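# Staff moved from dish room to gripper recording, how do we schedule it?
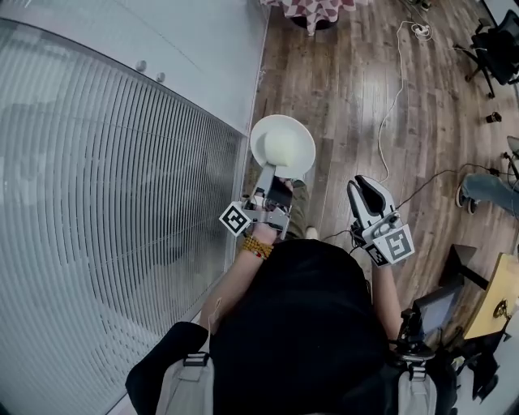
I run the back of house for a catering company called Enwood, and since April two of my dish room people have spent part of each shift recording table clearing for the arm we are getting. They wear the backpack, take a gripper in each hand and pick up plates by the rim, over and over. Only one gripper is holding the plate most of the time and the other is open, but both arms are out in front the whole time. We did 441 pickups last week and they are complaining about shoulders. How long should a turn be? And do I pay it as dish room work or something else?

**Zeeshan Afridi**

We did this at Hashmi last year. 30 minutes on, then regular work, and no more than 2 turns per person in a shift. We started with an hour and the last part of it was junk anyway, people got sloppy and dropped plates.

Tape the cables down too. Yours run across the floor where someone in that pack can't easily look down.

On pay, we wrote it up as a separate task with a slightly higher rate. The dish room crew asked right away if they were training their replacement, and "we don't know yet" was a bad answer. Have the hours for the fall worked out before you ask people to sign up. We lost one good person over it.

**Toner**

just rotate more people through it

**trutance_kitchen**

Agree with the 30 minutes. I'd add that the pack straps need adjusting for each person, and ours never got touched between users until someone complained. We have some 194 hours recorded now. The arm does the plates and a person still does glasses, scraping and anything stacked crooked. The job is more standing and watching than it was. Two of ours like that and one asked to go back to prep.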